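Desk Tidy, Fergate set

Hi! I put this set together with Unai Lorente, and it's all tabletop clutter – cloths, cups, bits of paper, cables. If you want gleaming kitchens, try our Cifuentes set instead. There are 1213 clips in the release, most of them roughly 40 seconds long.

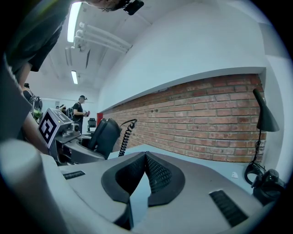 Clips are sorted by table and then by session. I left the messy attempts in because I like them (and because sorting them out would have eaten my whole spring!). Labels are plain words: cloth, cup, paper, cable. Unai wanted finer ones for the cables – maybe in August.

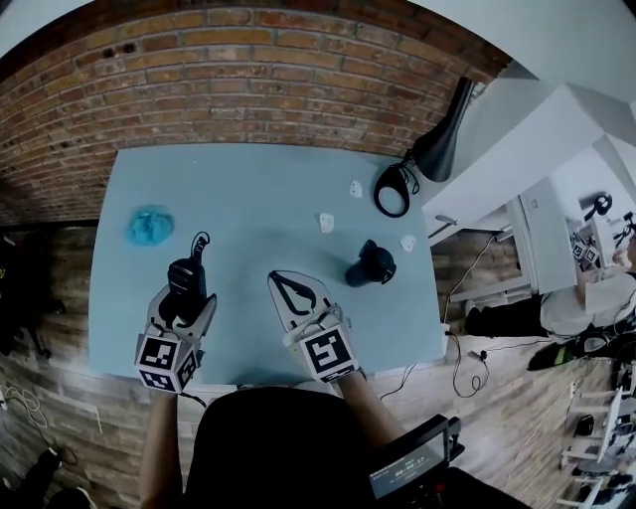

Blue table with a turquoise cloth, a dark cup and small white papers.

Known gaps: 72 clips have no label yet, and "cup" covers mugs and tumblers alike. Spot a wrong label? Send me the clip number and I'll fix it.

Fulgencio Figueroa
Friday, April 10, 2020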